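Two arms, one garage - a sceptic's build thread. Numbered so I can't wander off.

1/ I have spent years telling people that home robots are a fancy way to do a chore slower. Then my shared workshop voted to build a two-arm setup and I got put on it, I assume as punishment. Posting as I go. Corrections welcome, cheerleading less so.

2/ The plan, as pitched: two small arms on one rail, a camera on each wrist, a board for each arm, software from a project called Mirnow that is supposed to learn from you moving the arms by hand. You do a task over and over, it copies you. I've heard "it just learns" about a lot of things that did not just learn.

3/ Money so far is $619, and that's with the aluminum left over from somebody's old router table. The arms came as a kit from Sandar. The kit price on the page did not include power supplies. I found that out on a Wednesday night with everything bolted down and nothing to plug in.

4/ Assembly: the instructions said two hours per arm. First one took me almost 13. The second went quicker, mostly from knowing which pages to ignore. If your kit has the servo horns in a separate bag, mark the center position BEFORE you close the elbow. I did not. I have opened that elbow three times.

5/ The rail is the part I'd defend to anyone. Both bases on one stiff piece of extrusion means when one gets bumped they both move together, and your left-to-right distance stays put. We tried separate clamps first. Every session started with a tape measure and an argument.

6/ Walls. I thought the walls were silly. Somebody brought blue brick-pattern panels and stood them up on three sides and I said we were building a dollhouse. Then I watched the software get confused every time a person walked behind the bench in a bright shirt. Fine. The walls stay. I still think the brick is ugly.

7/ Same for the rose print mat. It was free. Grippers scuff it up and it sheds specks all over, and I'd like a plain one, but the people who record the demos say a busy background is good for training. Maybe. I haven't seen them test it against a plain one, and until they do I'm filing that under things people say.

8/ First task is cardboard boxes. Get one gripper on each side, bring them together, move them where you want. I'd have started with foam blocks. Cardboard bends, flaps catch on things, and a box with a ripped top is a different shape from every direction. The answer I got was "real life has ripped boxes." Annoyingly hard to argue with. 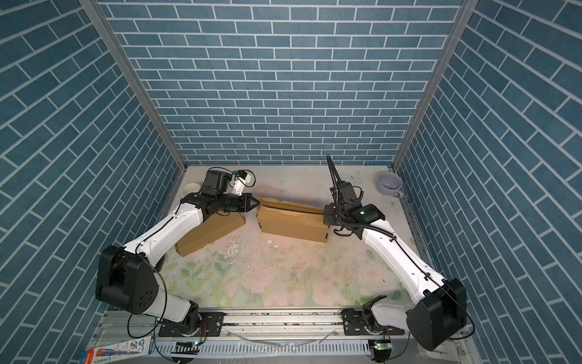

9/ Cables. They still loop and coil around the arms more than I like. The perforated tray under the rail helped with the rest, and it's the cheapest thing on the whole rig. What I want next is proper strain relief at the wrists. Lawal sells a clip that might fit. I've ordered a bag and expect to be filing them down.

10/ Results, since people keep asking. We recorded 63 demos of the box task by hand. Then we let it run on its own and it managed 27 good runs before I got bored of keeping score. I kept no proper tally of the bad ones, so please don't quote that as a success rate. I've seen what happens to numbers like that once they leave a garage.

11/ What it does well: it repeats a slow, careful reach better than I do after dinner. What it does badly: anything where the box has turned a little since last time. It reaches for where the box used to be and closes on air with total confidence. I've worked with people like that.

12/ Someone asked if they should buy the Girnavum upgrade grippers. I don't know. The pads look nicer in the video, but the video only shows a tennis ball and a sponge. Show me a torn flap and I'll think about it.

13/ Still a sceptic. I'm also going back tomorrow to redo the left shoulder, which has a click in it. If anyone has cured a click that only shows up on the way down, tell me how. I've already tightened everything I can reach.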